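Search this site
Go
Menu

Getting turmeric and curry stains out of a cotton tablecloth

August 4, 2024

I ruined my favourite tablecloth in May. My neighbour Verena Danzer came round for dinner, I made far too much dal, and a whole ladleful went over the edge of the pan and straight onto the cream cotton (my own fault, I was waving the ladle about while telling a story). Turmeric is a dye, so it clings like mad, but I did get it out in the end and I've used the same method on two napkins and a shirt collar since!

What you need:
a blunt knife
washing-up liquid
bicarbonate of soda
200 ml of cool water
a sunny windowsill or a washing line

Scrape off whatever is sitting on top with the back of the knife. Don't rub. I rubbed, and pushed it right into the weave.

Turn the cloth over and run cold water through from the back for a minute or so. Then work in a good squirt of washing-up liquid with your fingertips. I use the D'Souza one in the green bottle, but any will do. The stain may go a bit red at this point, which gave me a proper fright the first time – it's just turmeric reacting to the soap and it fades again when you rinse.

Mix the bicarb with a splash of the water until you have something like toothpaste, spread it over the mark and leave it for 60 minutes. Rinse with what's left of the water, then wash as normal at whatever the label allows. Keep it out of the tumble dryer until the yellow has gone, as the heat can fix it.

Now the sun. Hang the cloth outside while it's damp, stain side up, and leave it all afternoon. Turmeric hates daylight. Mine had one faint patch left after the first day, so I wetted it and hung it out again.

Wash anything brightly coloured on its own, please. Reds especially can run, and pink tablecloths are a whole other page.
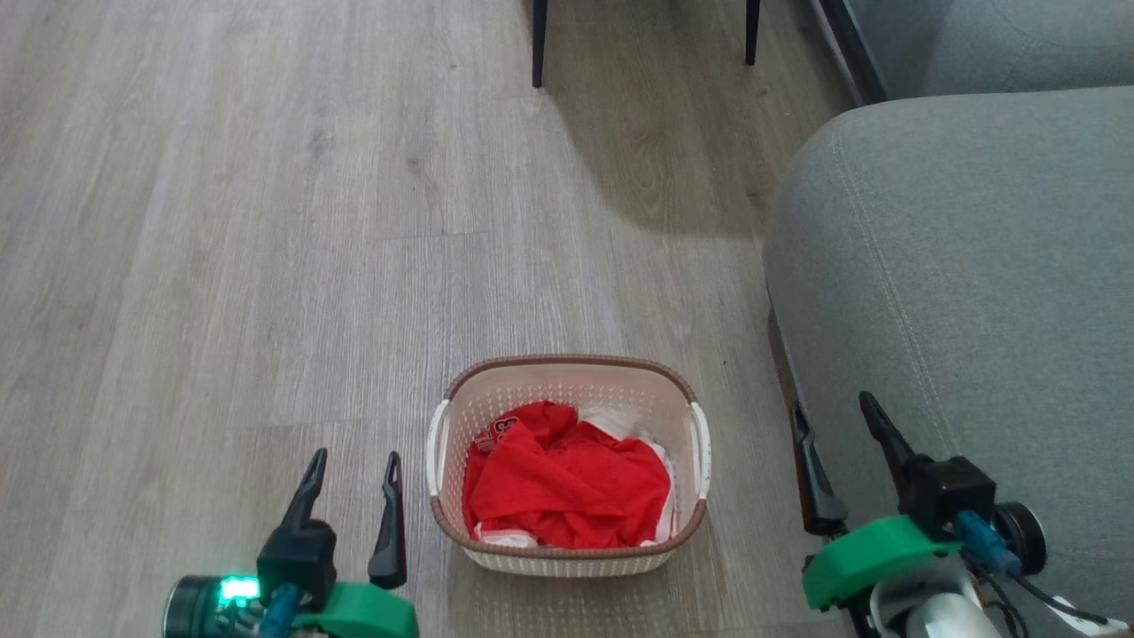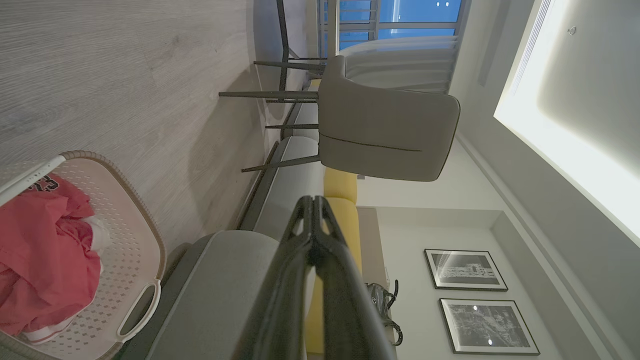
Red on top, whites tucked in with it: sort before you wash.

Comments (3)

Yoshinori Yoshida
Worked on a pillowcase, thank you. Took three days of sun though, we're north facing.

Anwood
Does this do for wool? I've a jumper with korma down it.

Verena Danzer
I still say it was the best dal I've had. Sorry about the cloth!

We use cookies to remember your settings. Accept / Manage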